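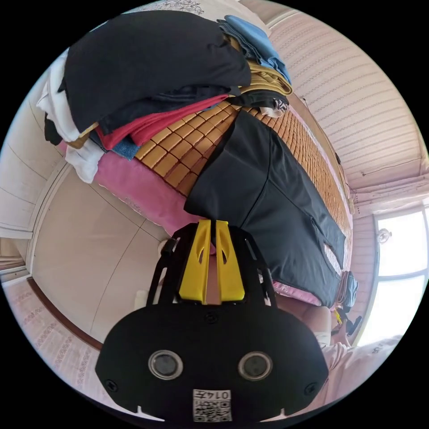
Photo: Harb Home Supply

Kavari Woven Bamboo Sleeping Mat

Item 2910-K

The Kavari sleeping mat provides a firm, breathable surface for warm-weather sleeping. It is made of small bamboo tiles joined by a woven cord backing and is intended for use on top of a standard mattress, over a fitted or flat sheet. Harb Home Supply carries the mat in twin, full and queen sizes.

Each tile is cut, sanded and rounded at the corners before assembly. Color varies from tile to tile and deepens gradually with use. Such variation is natural to bamboo and is not covered under the product warranty.

Specifications
Surface: natural bamboo tile, unlacquered
Backing: knotted polyester cord
Edge: cotton binding, stitched
Recommended room temperature: 72°F and above
Maximum evenly distributed load: 300 lb per sleeper

Care
Before first use, wipe both sides with a damp cloth and allow the mat to dry flat in the shade. Do not machine wash, soak or iron. Body oils may be removed with warm water and a small amount of mild soap. The mat should be rolled for storage, tile side out, and kept where relative humidity does not exceed 55 percent.

Replacement tiles and cord are sold in the Helia repair kit (item 263), which fits all Kavari mats.

Ordering
Orders are shipped from the Preltavov warehouse on business days. Requests received before 2:00 p.m. are processed the same day. Institutional buyers — dormitories, guest houses and summer camps — may request a written quotation through the contract sales office. Queen size is on back order until June.

Unused mats may be returned in the original carton. Mats with cut or retied cords are not eligible for return.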